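Uler Bench Notes > How-to

Teaching two arms to fold a T-shirt: how to record examples you won't have to throw away

The first set of folding examples I recorded had 847 episodes in it. The policy trained on them learned to pick up a shirt, hold it in the air with great confidence, and wait. I had, it emerged on playback, spent a good part of every episode holding a shirt in the air and waiting, while I thought about what to do next. The learning system did as it was shown. I have been a more humble person since March.

This page covers what I do now. It assumes you have a pair of small arms that already move when you ask them to, some way of driving them by hand, and recording software that saves camera video and joint positions together. We use a thing of our own called Flidex for that last part, but nothing below depends on it.

What you need

Two arms, fixed to something that does not wander
A plain tabletop with walls around it
A basket for the shirts that haven't been done
A corner for the pile of the ones that have
Shirts, more kinds than you think
A chair that fits you
A timer

Before you record anything

Write down what an episode is. Ours starts with the next shirt in the basket and both grippers open at the rest pose. It ends with that shirt folded on the pile and the grippers back where they began. Everyone who drives the arms should be able to recite this. When Narendra and I first compared notes, his episodes ended when he let go of the shirt and mine ended when I had admired it for a bit.

Then write down the fold. There are several respectable ways to fold a T-shirt, and people hold opinions about them that they formed in childhood and will not be talked out of. Pick one for the whole set. Ours is: flatten, left side in, right side in, bottom up to the collar, onto the pile. If you let each driver fold the way their mother did, you will train a system that starts one family's fold and finishes with another's.

Set the limit for an episode. Ours is 60 seconds once the shirt is on the table and clear of the basket. Past that I stop and mark it failed. Keep failed episodes in their own folder, with a word or two on why. You'll want them later and you won't remember.

Check the cables. Run both arms slowly out to every corner they need to reach, including the awkward one over the basket, and watch the slack the whole way. A cable with too little slack tugs on the wrist at full stretch. One with too much drags through the shirt and gets folded in with it, which I have done.

Put tape under the edge of the basket, mark the spot, and photograph the table from the fixed camera. That is your reference for the next session. Baskets creep.

Starting from a mess

The tempting way to begin is to lay the shirt out flat by hand and have the arms do the tidy part. It goes fast and the numbers look wonderful. Then you hand the system a shirt that came out of a basket, and it has never seen one.

So begin with crumples. Drop the shirt, don't place it. If you catch yourself giving the hem a little tweak so the next episode will be easier, drop it again. A shirt with sleeves in a different color from the body is a good one to start on, for you as much as the cameras, as you can tell at a glance which bit of the heap is sleeve. With a plain white shirt on a white table you'll spend your evening pinching at what turns out to be a shadow. 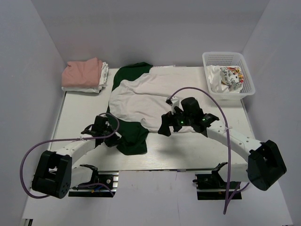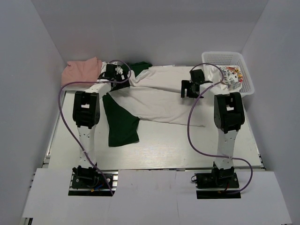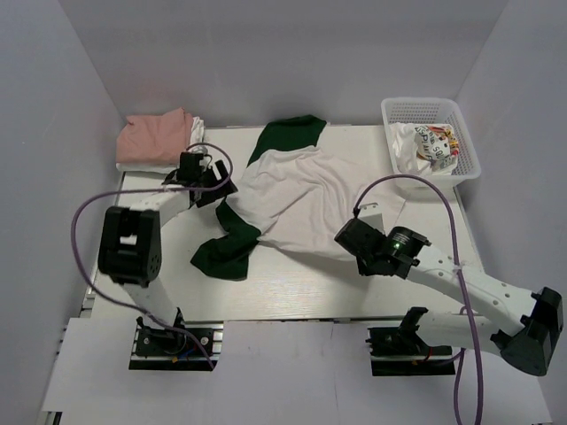 Sidra Warraich

Flattening, the part that takes all the time

Most of an episode goes on getting the shirt flat, and most bad examples go bad there too. The folding is a short reward at the end.

1. Look first, with the arms at rest and the recorder off. Find a sleeve. Decide which gripper is going for it and where the other one will go. Do your thinking now, when it costs nothing.

2. Start recording and move straight away. If there's a pause at the start of every episode, pausing is what an episode starts with, as far as the system is concerned.

3. Pin with one arm, pull with the other. Have one gripper hold a sleeve down near its seam and draw the body of the shirt away with the other, low and level. A high pull feels more effective and mostly brings the whole heap along for the ride.

4. Grip more cloth than seems polite. A pinch at the very edge slips out halfway through the pull. You want the fingers well over the fabric before they close.

5. Let go completely before moving on. Open the gripper wide, lift, then travel. A half-open gripper will hook a fold on its way out and undo the last pull, and you'll say something the microphone picks up, if you left the microphone on.

6. Stop when it's flat enough. Flat enough means you can see both sleeves, the hem and the collar. Chasing the last wrinkle teaches the system that no shirt is ever ready, and it will believe you.

Using both arms

People drive with their good hand. You'll find the right arm does the pulling, the pinning and the folding, and the left arm hovers nearby like a guest at someone else's wedding. The policy copies that too. It will then be helpless every time the easy sleeve lands on the left.

I alternate. Odd episodes, the left arm makes the first grasp. Even episodes, the right. It's clumsy for the first dozen or so and then it stops being clumsy. Put a sticky note on the monitor, because by the third shirt you won't know which one you're on.

Try also to keep the arms out of each other's way. Crossing them over the middle can be done and looks dashing, but the wrists block the camera's view of the cloth just when the view matters.

The pile and the basket

Keep the pile in the same back corner and let it grow. A system that has only ever put a shirt down on bare table will be surprised by a pile, and a surprised arm tends to plow. Record some episodes with nothing in the corner, some with one folded shirt there and some with a few. Mix the order up.

Same for the basket. Full, half full, one shirt left at the bottom. That last one is unpleasant to reach and you'll be inclined to fish it out by hand. Don't, or at least don't every time.

When the pile gets to the height where the gripper has to climb to clear it, stop and take the shirts back out. Shake them before they go in the basket again. A shirt that has been folded the same way all morning starts to remember its creases and practically folds itself, and you'll be collecting examples of a very obliging shirt.

Mistakes: which ones to keep

This is where Narendra and I disagree, and I'm writing the page.

If a grasp slips and you recover within a second or two, keep the episode. Recoveries are worth having. The system will miss grasps of its own and it needs to have seen what to do about it. If you recover by dropping everything and starting over from the heap, mark it and set it aside. If you recover by reaching in with your own hand, bin it. The arms can't borrow your hand later.

Narendra would bin the lot and keep only clean runs. He has recorded a very handsome set that way. We trained on his alone once, and it folded nicely until it missed a sleeve, at which point it carried on folding the air.

Checking the day's work

Watch your episodes back before you leave. You don't need all of them at full speed. I go through at double speed and look for a short list of things:

Idle stretches with both arms still
A final pose that isn't the rest pose
Your elbow, sleeve or coffee in view
The basket off its mark
Video and joint positions out of step -- play the moment a gripper closes and see whether the number closes with it

The last of these is dull and has saved me twice. A dropped camera stream doesn't look like anything while it's happening.

How many do you need?

More than 700 good ones, for us, before the folds stopped being embarrassing. Yours will differ with the arms, the cloth and how strict you were about the fold. I'd sooner have a small set that agrees with itself. If you're adding shirts, add them a few at a time and check the policy in between, so that when it gets worse you know which shirt to blame.

Take a break after every five shirts. Stand up and look at something that isn't cotton. My worst episodes are all late ones, when I've gone quick and vague and started letting the sleeves look after themselves, and you can see it in the joint plots as clearly as on the video.

Next in this series: Prulance, our labeling tool, and what to write in the notes field besides "ugh".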